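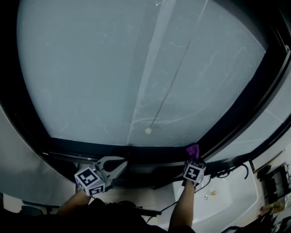

Jollgate, 새 태블릿 '브렐론(Brellon)' 2종 출시

2023년 3월 12일

안녕하세요, Jollgate에서 태블릿 제품을 맡고 있는 오비디우 바르부(Ovidiu Barbu)입니다. 드디어 말씀드릴 수 있게 됐네요! 저희 첫 태블릿 브렐론이 오늘부터 예약 판매에 들어갑니다. 화면 크기는 8인치와 14인치, 이렇게 두 가지예요. 작은 쪽은 출퇴근길에 한 손으로 들고 보기 좋고, 큰 쪽은 제가 요즘 악보 볼 때 쓰는데 이제 종이로는 못 돌아가겠더라고요.

사실 원래는 작년 11월에 내놓을 생각이었습니다. 그런데 펜 반응이 영 마음에 안 들어서(제가 좀 까다롭게 굴었습니다) 소프트웨어를 다시 손봤어요. 기다려 주신 분들께는 죄송하고 또 감사합니다.

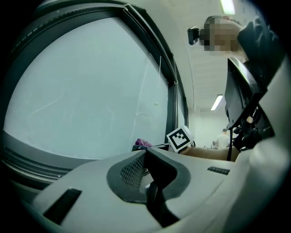 펜 이야기를 조금 더 하자면, 필기 앱 '후사르(Husar)'가 기본으로 들어 있습니다. 손글씨 검색이 되고, 메모를 폴더째로 PDF로 내보낼 수도 있어요. 앱 개발을 이끈 로드리고 니에토(Rodrigo Nieto)는 "회의 중에 급하게 휘갈긴 글씨도 찾아 주는 게 목표였다"고 하는데, 제 글씨까지 찾아 주는 걸 보면 꽤 잘 만든 것 같습니다.

배송은 35개 이상의 나라로 나가고, 예약하신 분께는 전자책 서비스 '드렌들리(Drendley)' 6개월 이용권을 같이 드립니다. 색상은 두 모델 모두 회색과 남색이고 펜은 상자 안에 들어 있으니 따로 사지 않으셔도 돼요. 키보드 커버는 아직 준비 중이라 일정이 잡히면 다시 소식 전하겠습니다.

예약은 Jollgate 온라인 매장에서 받습니다. 리뷰용 제품이 필요한 기자님들은 홍보팀으로 편하게 연락 주세요. 제가 직접 답장드릴 수도 있습니다!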